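The long wait for a washing machine part

When the pump failed on my washing machine in January, I assumed the repair would be the hard bit. It took twenty minutes. Finding the pump took five weeks.

The machine was a Zollmont, seven years old and otherwise sound. The maker's own parts desk had stopped stocking the pump and offered me a voucher towards a new machine. A general spares site listed it at £29 and cancelled my order two days later. In the end I found one in Orlow, in a shop called Paucar that buys dead appliances, strips them and sells what still works.

Paucar occupies the ground floor of an old seed merchant's, near the bus station. There are shelves up to the ceiling, and each holds one kind of thing: door seals, drum bearings, control boards in padded bags. The shop opens at eight and there is usually a queue by half past, mostly repairers in vans who want to be at their first job by nine. Prices are written on masking tape. My pump was £5, and a pair of hose clips was thrown in.

The trade in used parts has always existed, but it has become more awkward. Older machines shared a great deal between makes, so a heating element from one would fit several others. Newer ones often have a board that must be matched to the model, and sometimes to the year. Drums are another problem. Many are now sealed at the factory, and a worn bearing that once cost an afternoon can mean replacing the whole tub.

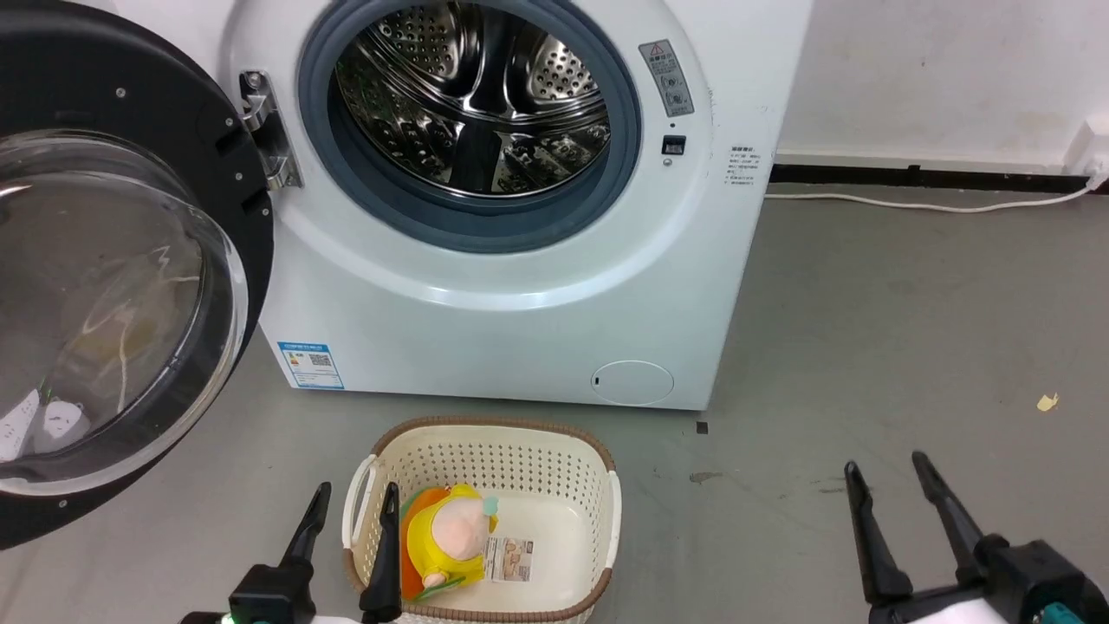 The repairers in the queue at Paucar were less gloomy than I had expected. One said that most of the calls she gets still end with a blocked filter or a perished seal, and that people give up on a machine far too early – often over a fault they could fix themselves with a torch and a washing-up bowl. She charges the same call-out fee either way and would sooner they rang her first.

Sostance, a small repair network with branches in five towns, has started keeping a shared list of spares. Members enter what they have on the shelf and what they are looking for. When I looked there were 352 entries, a good many of them pumps. Postage is paid by whoever is asking, and parts that arrive faulty go back without argument.

The list is open to the public, though it is not easy to use. You need the full model number, which on most front loaders is on a plate inside the door rim or behind the filter flap. Copy all of it, including any letters after the stroke. Mine ended in a B, and the pump for the A has its outlet on the other side.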